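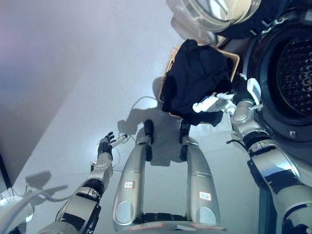 Caldeira Anti-Vibration Feet, set of four

Every washing machine wants to travel. Left to itself on a hard floor, it will shuffle out from the wall during the final spin, pull its hose tight and stop in front of the door you need to open. The Caldeira is a rubber foot with a cupped top, and it takes a dim view of this sort of ambition.

Slide one under each corner, level the machine and go and do something else. No glue, no drilling, no app.

Leonilde Carrilho drew the first version after her downstairs neighbour began leaving notes. The notes have become shorter, and one contained a smiley face.

Height: 3 cm
Diameter: 7 cm
Colour: grey, or the other grey
Fits: most front loaders with round feet up to 4.5 cm across
Not suitable for: stacked machines, carpet, boats

Mark the old position of each foot on the floor before you lift anything. Pencil wipes off. Marker doesn't, as our own utility room will confirm until somebody retiles it.

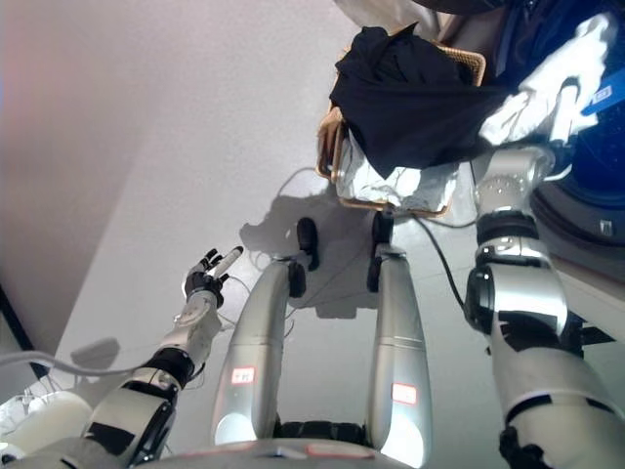
White, slim, and much the shape of a marker.

Lifting is a job for two – one to tilt, one to slide and complain. Remove the transit bolts first if the machine is new. Candela Echevarría on our returns desk would like that sentence printed larger.

Order code: Caldeira 107
Spare single feet: sold separately, usually in November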